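Farnwood ハンドグリッパー FG-2 使用レビュー 衣類たたみのデータ取り用に比較

2021年10月16日

とりあえず忘れないうちに書いておく。長いので急ぐ人は最後のほうの「どれを買うか」だけ読んでください。

比べたのは3つ。Farnwood の FG-2、Hanell の手持ちグリッパー(型番は本体に書いてない、箱には Light とだけ)、それと Wuleck の旧型。Wuleck は7月から使っていて、正直これが基準になってる。カメラはどれも手首側に広角を1台。アームには載せず、ぜんぶ手持ち。

用途は衣類。シャツ、タオル、セーター。剛体をつかむ人には参考にならない部分が多いと思う。ネジとかコップとかをつまみたい人は別のレビューをどうぞ。

開封と組み立て

FG-2 は半組み立てで届く。リンクの板、パッド、カメラ台座、六角レンチ1本。説明書は英語とオランダ語だけ。図が小さい。台座の向きを一度まちがえて、全部ばらしてやり直した。説明書の図4と図5が逆になってる気がする。メーカーには連絡済み、まだ返事なし。

Hanell は完成品。箱から出してすぐ使える。そのかわり分解できない。パッド交換も専用の工具がいる。これは別売り。ちょっとどうかと思う。

Wuleck は中古で買ったので付属品のことはわからない。

重さ。手元のキッチンスケールでは、カメラ抜きだと Hanell が FG-2 より114g軽かった。数字だけ見るとたいした差じゃないけど、続けて使うと手首に来る。握りの太さは FG-2 のほうが好み。Hanell は細すぎて、長くやってると中指の付け根が痛くなる。手の大きい人はとくに試してから買ったほうがいいです。

開き幅とパッド
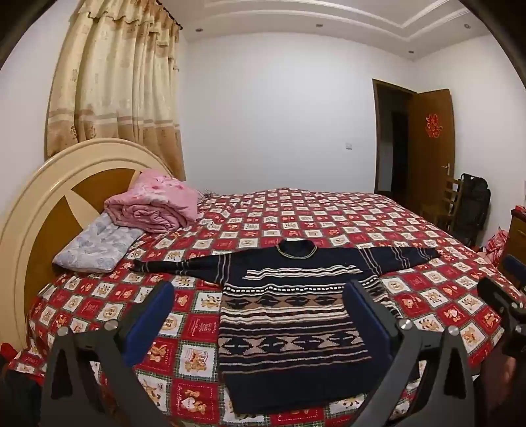
開き幅は FG-2 がいちばん使いやすかった。衣類の場合、つかむ力より先に「またげるかどうか」が問題になる。セーターの裾側にかぶせるように構えて、左右のパッドを身頃の両わきに下ろせる。ここから内側に寄せて、布がよれて山になったところをつまむ、というのが自分のやり方。Hanell でも同じことはできるけど、開ききるところで引き金が固くなる。Wuleck は幅は足りるのに、指の角度が寝すぎていて先端だけが当たる。FG-2 の青いパッドは四角くて面が広いので、そこは楽。ただし角が立っている。編み目のゆるいニットだと角が糸を引っかけることがあって、2回やった。1回は袖口の糸がびろっと出た。自分の服だったのでまあいいけど、借り物ではやらないように。

パッドの食いつきは、布の種類でかなり変わる。

綿のシャツ。3つとも問題なし。差がわからない。

タオル。FG-2 がよい。Hanell はパイルの上だけすべって、下の地をつかめないことがある。

厚手のニット。FG-2 と Wuleck が同じくらい。Hanell は二つ折りにしたあと、重なった状態で持ち上げるとずるっと落ちる。

化繊のつるつるしたやつ。全滅。どれも滑る。Van Leeuwen の交換パッド(やわらかいほう)を FG-2 に付けたら少しましになった。でも穴の位置が微妙に合わず、片側をやすりで削った。削ったので保証はたぶん効かない。

リンクとガタ

FG-2 の指は黒い板に肉抜きの穴があいたリンク式。軽くするためだと思う。剛性は思ったよりある。ただ、ネジが緩む。買って9日目に左の指が少し遅れて閉じるようになって、見たら根元のネジが手で回る状態だった。ゆるみ止めを塗って締め直して、それからは平気。最初から塗っておいてほしい。買った人は使う前に全部増し締めを。

Hanell はガタがほぼない。これは本当にいい。左右がぴったり同時に閉まる。指先の位置をきっちり取りたいなら Hanell のほうが上。衣類だと正直そこまでいらない。

Wuleck は中古なのでガタガタ。比べるのはかわいそうか。

カメラとの相性

これが意外と効いた。広角を手首側に付けると、指の写り込み方がグリッパーごとにぜんぜんちがう。

FG-2 は開いたときに指が左右に逃げるので、まんなかの布がよく見える。閉じるとそれなりに隠れる。Hanell は指が短くて写り込みも少ないが、かわりに対象まで近づかないといけないので、セーターの襟から裾まで全部を入れたい場面では距離が足りない。Wuleck は根元の太い部品がまんなか下にどんと居座る。後処理で毎回マスクしてた。もうやりたくない。

パッドの色も大事。青は自分の服だと見分けがつきやすい。黒いパッドだと紺のニットに溶ける。検出がけっこう外れる。Hanell は黒パッドのみ。青のテープを貼ってごまかしたけど、貼ると食いつきが変わるので本末転倒。紺や黒の服が多い人は気をつけて。

柄の多いシーツの上だと、布の境目の検出が不安定になるのはどのグリッパーでも同じだった。これは道具のせいではない。無地の敷物でも何度かやって、そっちは安定。でも家でやる以上、柄物の上でも動いてくれないと困るわけで、自分は両方で取るようにしている。

照明は天井の明かりだけ。手元のライトは足さなかった。影の入り方は FG-2 と Hanell で大差なし。

引き金の感触

FG-2 は軽い。軽すぎて、布を持ったまま歩くと少し開いてしまうことがある。バネの強さは2段階で変えられて、強いほうにしたらおさまった。けど強いほうは30分で手が疲れる。中間がほしい。

Hanell は最初から重め。とくに開き側の端。慣れる人は慣れると思う。自分は慣れなかった。

Wuleck は中古のわりに素直。引いたぶんだけ閉まる。ここは旧型のほうがいいと思う。なんで今の製品はこうならないのか。

記録の取りやすさ

開度の記録は FG-2 がマーカー読み取り式、Hanell が内蔵センサー。センサーのほうが当然きれいな数字が出る。マーカー式は指が布の下にもぐると値が飛ぶ。200回ぶんの記録を見直して、飛びがひどくて捨てたのはだいたいタオルの回だった。セーターの回は少ない。上からつまむ動きが多いからだと思うが、ちゃんと調べてはいない。

Hanell のソフトは見た目はきれいなんだけど、書き出しの形式が独自で、変換スクリプトを自分で書くはめになった。時刻のずれの補正も手動。あと、電池の抜けた状態で起動すると日付が1968年になる。なんで。1970年ならまだわかる。ファイル名がそれで付くので、並べ替えるとぐちゃぐちゃになる。起動したらまず時計を合わせること。

FG-2 はソフトなし。映像だけ渡されてあとは自分で、という感じ。慣れてる人はこっちのほうが早い。初めての人は読み取りの設定でつまずくと思います。

どれを買うか

シャツとセーターとタオル中心なら FG-2。パッドの角は買ったらすぐ丸めたほうがいい。細かい紙やすりで十分。ネジの増し締めも忘れずに。

指先の精度や開度の数字がほしいなら Hanell。黒パッドと独自形式をがまんできる人むけ。手の小さい人にも軽いぶんいいかもしれない。

Wuleck の旧型は、安く出てたら予備に。メインではもうきつい。引き金だけは残してほしかった。

点数をつけるなら FG-2 が4、Hanell が3、Wuleck が2.5。5点満点。

追記

Van Leeuwen の交換パッドについて聞かれたので。硬いほうも買ってみたけど、ニットには合わなかった。表面がつるっとしていて、純正の青いやつのほうがまし。やわらかいほうは減りが早い。角から白っぽくなってくる。次は純正の予備を2組買う予定で、やわらかいほうは化繊のときだけ付け替えるつもり。付け替えはネジ4本、慣れれば5分かかりまん。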